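Osska enseña en Drarkstead su banco de pruebas para tareas domésticas

23/08/2018

La jornada de puertas abiertas de Osska en Drarkstead reunió a 60 visitantes, repartidos en dos turnos. El programa incluía una charla sobre control de fuerza y una demostración de carga de ropa en lavadora. Rajitha Matubbar, responsable de manipulación, atendió a este medio al término del segundo turno.

Matubbar explica que la tarea se eligió por su dificultad geométrica. «Una pieza rígida tiene seis grados de libertad. Una camiseta arrugada tiene los que uno quiera contar», señala. El software de planificación, llamado Iden, no intenta reconstruir la prenda completa: busca un pliegue accesible, estima la profundidad y propone un punto de agarre. Si la fuerza medida en la muñeca no corresponde a la prevista, la mano se abre y el ciclo vuelve a empezar.

El reparto de funciones entre los dos brazos también está definido de antemano. Uno extrae la ropa y el otro queda en reserva, disponible para separar prendas enganchadas. «Usar siempre las dos manos complica el cálculo de colisiones y aporta poco en esta fase», afirma.
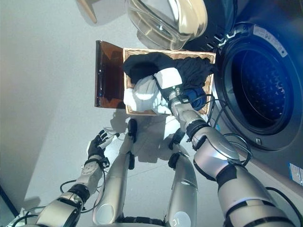 El segundo problema, según la ingeniera, es el contraste. Las prendas oscuras ofrecen poca información a la cámara y sus pliegues se confunden entre sí. En la campaña de abril el equipo registró 109 intentos de agarre con ropa negra y azul marino, y revisó a mano cada fallo. La corrección consistió en dar más peso a la lectura táctil y menos a la imagen en los últimos centímetros de la aproximación.

Malachy Mulligan, encargado de la integración mecánica, se incorpora a la conversación para hablar del cableado. Parte de los cables discurre por fuera de los brazos – una decisión que permite sustituirlos sin desmontar las carcasas – y eso obliga a limitar ciertos giros de muñeca. «Dentro quedarían más protegidos, pero cada avería nos costaría una mañana», dice. La revisión de conectores se hace cada 4 horas de funcionamiento.

Preguntado por la postura, Mulligan precisa que trabajar cerca del suelo exige flexionar mucho las piernas y desplaza el centro de masas hacia delante. El módulo de equilibrio, Sivakumar, recalcula el apoyo cada vez que el brazo avanza hacia la carga.

Ninguno de los dos da fecha para un producto. Matubbar indica que la próxima serie de ensayos cubrirá el cierre de la puerta y la selección del programa, tareas que se estudian por separado. Los registros de abril se entregarán antes al grupo de control, que ha pedido los datos de fuerza sin filtrar.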